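4. What the rules ask for, and what happens on the floor

4.1 Scope of the review

Section 3 set out the four documents we compared. This section asks a narrower question. If a group follows them to the letter while collecting demonstrations with hand-held grippers, does the resulting practice look any different from that of a group that has never read them? We went in expecting a modest yes. We now think the answer depends almost wholly on which clauses a group chooses to take seriously, and that the documents give very little help with that choice.

Our material is of two kinds. The first is the text of the rules themselves: the Brateck code of practice, the Flarken operator guide, the Carré data handling note and the Prukero acceptance checklist. The second is a body of 1276 recorded demonstrations, gathered under the Brateck code by operators who had all signed it. We read the rules first and watched the recordings second, and we kept a log of every clause that could be tested against a recording. Many could not. A clause that tells the operator to "maintain awareness of surroundings" leaves no trace that a reviewer can score, and we have left such clauses out of the counts below. We return to them in 4.5, where we argue that most should be struck.

4.2 Clauses on shared space

All four documents have something to say about people who are near the work. The Brateck code is the firmest. It wants a marked zone, a sign at each entrance and a named person who can stop the session. The Flarken guide asks for "a suitable area". The other two say only that bystanders should be told.

It is easy to see where these clauses came from. They read like the rules for a fenced industrial arm, with a few nouns changed. A fenced arm moves under its own power and can hit someone who has no say in the matter. A hand-held gripper moves because a person moves it. The risks are those of anyone carrying an awkward tool through a furnished room while looking at something else: bumped elbows, a snagged strap, a missed step at the top of a staircase. None of the four documents mentions stairs. One of them devotes a full page to emergency stop buttons, for a device whose emergency stop is to let go.

We don't say this to mock the authors. Borrowing from an older standard is a sensible way to start. The trouble is that the borrowed parts have been kept well past the point of usefulness, and the parts that would have to be written fresh -- carrying, walking backwards, working close to another operator -- have been put off to a later version in every case. 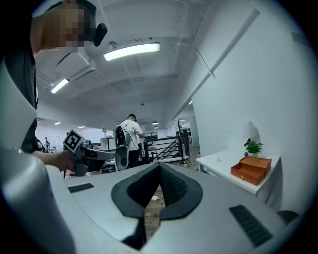 Figure 3. A collection session under the Brateck code, from a camera on a hand-held gripper. The operator at upper left holds a gripper with a square fiducial marker mounted on top; the face is pixelated. A stair railing is visible in the middle distance.

The spacing clause is a good test of how well this borrowing works. Brateck sets a minimum distance between operators but doesn't say what it is measured from. Body to body, two people may comply while their tools are almost touching. Tool to tool, they may comply while standing back to back and about to step into each other. Reviewers on our own team, given the same recordings and the same clause, reached different verdicts often enough that we gave up reporting a single compliance figure for it. A rule that trained readers can't apply the same way twice is a rule in name only, and we would sooner see it dropped than have it quoted in a methods section as proof of care.

4.3 Clauses on faces and consent

Here the documents are at their most confident, and we are at our most doubtful. The Carré note requires that faces be obscured before any recording leaves the site. It treats this as the end of the matter. Once the face is gone, the recording may be stored, shared and reused without further permission.

Obscuring faces is worth doing. Our objection is to the weight placed on it. A wide-angle camera carried by hand takes in a great deal besides the task. It records clothing, build, posture, the layout of a room and whoever happens to be in it. A colleague would often know a person from the way they stand. The note has no clause on any of this, and its definition of "identifying content" stops at the neck.

Background people are handled worse still. The consent form attached to the note is written for operators. It has a line for the operator's name and a box for the device number. A person across the room who never touches a gripper has no form to sign, although the camera may pick them up many times in an afternoon. We logged 367 demonstrations in which someone other than a gripper operator could be made out. Under the note, all 367 pass. We think a rule that lets every case through should at least be asked what it is for.

Two changes would help, and neither is costly. The first is a consent form for everyone who uses the room, signed ahead of time and open to being withdrawn. The second is a limit on how long the unedited recordings are kept. The note currently says "as long as needed", and the group we studied took that to mean for good.

4.4 Clauses on the quality of the recording

The Prukero checklist is the only document of the four that deals with whether a demonstration is any good. It has items for marker visibility, calibration, steady starting position and completion of the task. We scored the full set against it. Of the 1276 demonstrations, 862 met every item that could be scored from the recording alone.

That figure will be quoted, so we want to be plain about what it can't tell you. The checklist was filled in by the same people who made the recordings, at the end of each session, before we rescored it. Their own sheets show a pass rate far above ours. We found no sign of bad faith. The items are worded so loosely that a tired person at the end of the day will tick them. "Marker clearly visible" is one example. Visible to which camera, for how long, and at what angle? A marker tilted toward one camera may be of no use to another, and the checklist is silent on which one matters.

We are also wary of the link between passing and usefulness. To look at this we drew 400 demonstrations, half of them passes and half fails, and asked whether a reviewer who hadn't seen the checklist would keep each one for training. Agreement with the checklist was poor. Reviewers threw out passes where the motion was stiff and unnatural, as if the operator had been thinking of the checklist more than the task. They kept fails where the only fault was a late start. Nothing in this shows that the reviewers were right and the checklist wrong. It does show that the two are measuring different things, and a group that reports one should not claim the other.

There is a wider point about furnished rooms. Prukero recommends a plain background "where practical". Most of the value in hand-held collection comes from getting away from plain backgrounds, with shelves, plants, lamps and railings left where they are. A clause that gently pushes every group back to a bare wall, in the name of quality, would undo the reason for using the method. We found that operators mostly ignored it. On this item we side with the operators.

4.5 Which clauses do any work?

We sorted the testable clauses by asking what would have changed in the recordings had the clause been missing. For most of them we could find nothing. Signs were put up, forms were filed and zones were taped, and the sessions ran much as sessions run in groups with no written code at all. The clauses that did leave a mark were few and rather dull. One bans walking backwards with a tool raised. Another calls for a check of the straps before a backpack rig is put on. A third says that any operator may end a session without giving a reason, and the session notes show that people used it.

What these have in common is that each one names an act. A person can do it or fail to do it, and somebody standing nearby can tell which. The clauses that left no mark tend to name a state of mind (awareness, care, due regard) or a document (plan, register, statement). We would not go so far as to say that paperwork is useless. Records matter when something goes wrong. But the share of each code given over to paperwork is large, and the codes are being offered to small groups who have limited time and will reasonably assume that the longest sections are the most important.

A reader might reply that the codes are young and will improve. Perhaps so. The Brateck code is in its third version, though, and the changes between versions are almost all additions. We could find only one clause that had been taken out, and it came back under a different heading. Until the bodies that write these documents begin to test clauses against recordings, and to remove those that fail, we see no strong reason for a group to adopt any of the four whole. Our own practice for now is to use the short list in Appendix B, which fits on one page and borrows from all of them.

4.6 Limits

Our recordings come from one group working under one code, and that group knew in advance that it would be studied. The other three documents were judged against sessions that weren't run under them, which is unfair to them in some respects and generous in others. We had no access to near-miss reports, if any were kept. Scoring was done from the recordings alone, so anything that took place out of view of the cameras is missing from our counts, and we can't say how much that is.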